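Review: Hands on the Weir – Work Songs and Wage Books of the Morais Valley, by Theda Kröger
Clotside Press, 2,501 copies in the first printing
Reviewed by Tarek Helmy, 06/05/2023

Kröger's subject is the gang of men who rebuilt the weirs and towpaths of the Morais valley between the wars. Her main source is a run of 1,494 pay slips kept by the works office at Emo and later passed to the county archive. The slips give a name, a task, the hours and the sum paid. Few historians have used them, as they are in pencil and much of the pencil has faded.

The book has eight chapters. The first two set out the scheme and its funding and can be read quickly. Chapter three is the strongest. Kröger matches the slips against the parish registers and finds 788 men who can be traced with confidence. From these she works out where each man came from, how long he stayed and what he was paid by the end. The method is laid out in full in an appendix, including the rules she used when two men shared a name.

Chapters four to six deal with camp life. The letters of a carter's son at Clurnine are quoted at length, perhaps at too great a length. He writes well on food and boots and badly on everything else. The account of the November flood draws on the foreman's log, and it corrects the version given in Othmane Morsy's older study, which had the lower sluice failing first. Kröger's order of events fits the water readings. Morsy's does not.

The songs are less well served. Only the words are printed, with no tunes, and the notes on where each was collected are thin. Zineb Hegazy's recordings are named in the list of sources but hardly drawn on in the text. A reader who comes to the book for the songs should know that they take up a single chapter.

The last chapter moves to the present and asks what has become of heavy and repeated work. It is shorter than the rest and the argument is looser. 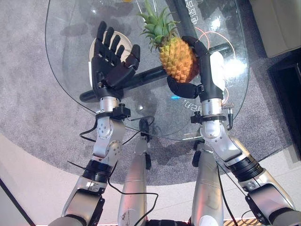
Kröger is on firmer ground when she goes back to the wage books in the closing pages. She shows that the men paid by the yard earned more than those paid by the day in dry months and less in wet ones, and that the office knew this. The table on which the claim rests is clear, though it would have been easier to use if the columns had been given in the same order as in chapter three.

Production is plain and sound. The binding is sewn and opens flat. The maps by Sherif Ait Brahim are legible and carry a scale, but the one of the upper valley falls across the fold and loses two place names. The index covers people and places only – there are no entries for tools, trades or rates of pay.

Recommended for local history shelves and for anyone working with pay records of the period. General readers could start at chapter three and go back to the opening later.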